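Sweets for long train journeys, what do you pack?

kettle_k
Doing Prurberg to Skutotgate in April, 600 miles, and I'm so excited! Chewy stuff wins for me, it lasts for ages.
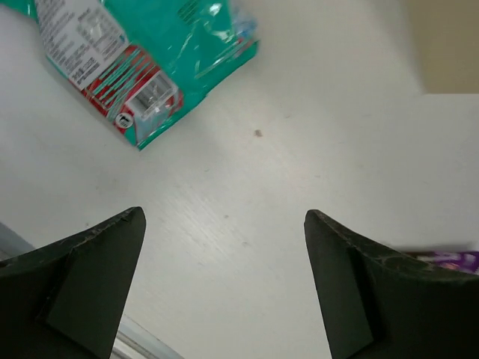 Chocolate is a mess by lunchtime, every single trip.

yeoman41
Disagree! Dark chocolate, window open, lovely.

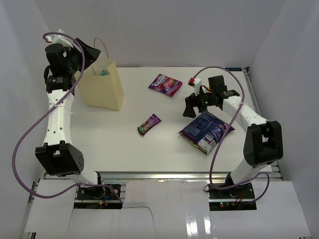 Paper bag and three packs of sweets

abbas_s
Boiled sweets, 200 g at least.
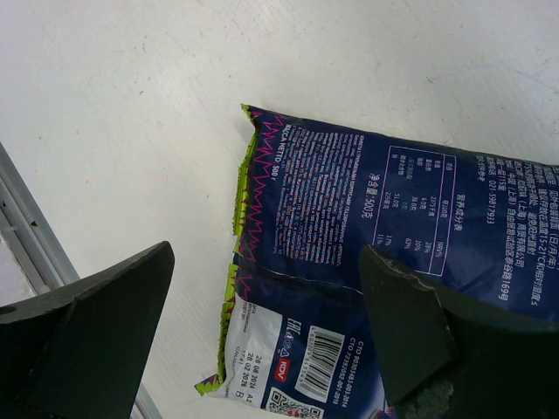 500 g, says the pack

kettle_k
Ooh, sharing size!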